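Donut order for the April open day, notes so I don't have to work it out again next year.

Bastian Diekmann picked up from Quintela at 3 in the afternoon. 26 donuts, mostly sprinkles, a few plain glazed.

Paper boats beat plates. One donut per boat, two boats per tray - any more and they slide into each other when you turn a corner.

Line the boats first. The glaze sticks to bare kraft paper and you lose half of it. We used the speckled paper left over from Hercombe.

Trays with handles are worth the extra money. The black ones wipe clean with a damp cloth.

Chocolate went on one tray, red and yellow on the other. People choose faster that way.

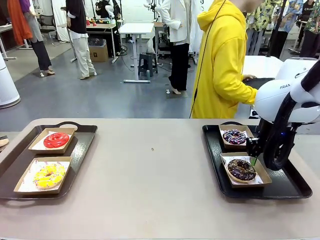 Next year I'd order more chocolate and skip the plain.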